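Boards > Home & Workshop > Robots and automation

Can they do chores yet?

mossbank_15
I've followed this subject for years and I'm still not sure what I think. My brother-in-law swears the machines at Trandum could run a house by Christmas. I'd settle for one that waters the plants while we're away!

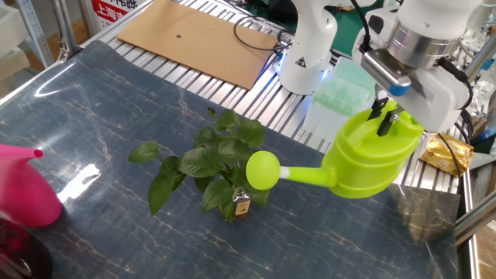 Green can, leafy plant, robot arm, and part of a second one behind.

It's a modest little job, I know, but holding a can with a long spout near soft leaves is fiddly — my own children never managed it without a puddle.

3 comments

tinpot_lil
Lovely to look at, but I paid 667 for a Mevska floor cleaner and it still sulks under the sofa. A self-watering pot costs 15 and never needs charging.

mossbank_15
Fair point about the pot, Lil, and I do have two of them.

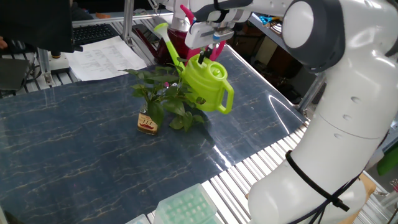

What I'm after, though, is one machine that waters, then wipes the worktop, then puts the shopping away. A pot will only ever be a pot, bless it.

oldlathe
Can't agree. We looked at a Padilla arm for loading at work, over 3,000 before fitting, and the lad on the bench was quicker. Ask me again when it can find a dropped screw.

Shares 2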